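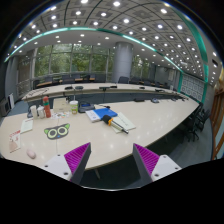

**Workplace Organization, Unit 4: The Shared Table**
Handout prepared by Achilleas Petridis. Bring it to the session. Last term's version had a coffee ring on page two, which I have kept as an illustration of the subject but not reproduced.

## 4.1 What we mean by a shared table

A shared table is any work surface that belongs to more people than are willing to wipe it. The conference table is the purest case. A desk has an owner, and a kitchen counter has at least a sign. A conference table has a booking calendar, and the booking calendar covers the chairs, the air and the hour between two and three, but is silent on cups.

We'll use the term *residue* for whatever stays on the surface between one use and the next. Residue is not the same as trash. Trash is easy, you throw it out. Residue is a flyer somebody may still want.

## 4.2 The four kinds of residue

**Live.** In use now or within the hour. An open booklet with a pen lying across it is live, and you should treat it the way you would treat a person halfway through a sentence. Do not close it. Do not square it up with the notebook next door, however much it would please you.

**Parked.** Has an owner, who is elsewhere. A small mouse near the edge with no computer to go with it is the classic form. So is a pouch with a cable coming out of it. Cables are a unit of their own (Unit 6), but note for now that moving one end of a cable moves the other end too, and the other end is where the cup is.

**Social.** Things put out for everyone: stickers, little cards, a mat with the face of a cat. Social residue outlives all the rest, as throwing it away feels like a comment on your coworkers. At Drukance, where I ran the supply room for longer than I had planned, a bowl of badges survived two changes of management and a new carpet.

**Fixed.** Microphone bases and anything else that looks as if a technician would be upset. Leave it. Dust around it.

A single object can change kind during the day. A flyer starts out social, is parked by lunch, and by evening has become part of the table.

## 4.3 Clusters

Left alone, objects on a large table do not spread out evenly. They gather. One cup is followed by a second, the second by a bottle, and soon there is a little downtown at one end and open country everywhere else. In the Tsolakis exercise (see the reading) the students logged 178 objects over the course of a month, and most of them had been set down within arm's reach of something already there.

The practical lesson is that you clear the oldest item in a cluster first, even if it's small. It is holding the door for the others.

Tall things deserve a special word. A bottle, a lidded cup and an upright card stand will hide whatever is behind them from anyone sitting down, so always inspect a cluster standing up. I have found a sandwich this way. I don't want to talk about it.

## 4.4 Glossy surfaces

Pale, glossy tabletops were chosen by someone who saw them in a catalog. They show the ceiling lights very nicely. They also show fingerprints, but only from one side, so the person wiping and the person complaining are always looking at different tables.

Procedure:

1. Stand at one end and sort by kind before touching anything.
2. Move parked items together to a tray. Write the room and the time on a slip.
3. Lift paper straight up. Sliding a sheet across a glossy top works well until it meets a drop of something.
4. Wipe toward yourself in overlapping strokes, with a cloth that is damp and no more than that.
5. Walk to the other side and look again.
6. Put live items back as they were, open pages still open.

Allow 10 minutes for a table that seats a full meeting. Anyone who finishes sooner has skipped step 5.

## 4.5 Drinks

There is no policy on drinks that anyone has followed. Fluline tried lids only. Stakex tried a separate drinks table, which filled up with notebooks. Our own position in this course is modest: lids where possible, notebook on the side of your writing hand, drink on the other. Left-handed students may laugh at their neighbors for a week, and then the neighbors may laugh back.

Empty cups are a gray area. An empty cup with the lid on looks exactly like a full one, so nobody takes it. Pick it up. The weight will tell you.

## 4.6 For the session

Choose one shared table you have access to. Visit it twice in a day, morning and late afternoon, and draw a plan of it each time. Boxes and circles are fine, I'm not grading the cat. Label every item L, P, S or F. Where you can't decide, write the letter you'd defend out loud and put a question mark after it.

Then write one page on a single object that changed kind between your visits. Please don't pick your own mug. I had a stack of mugs in February and learned very little from them.

Do not clean the table until both plans are done. After that, please do clean it.

**Reading:** course packet, the Tsolakis log and the Stakex memo on side tables. Skip the appendix, which is a list of cups.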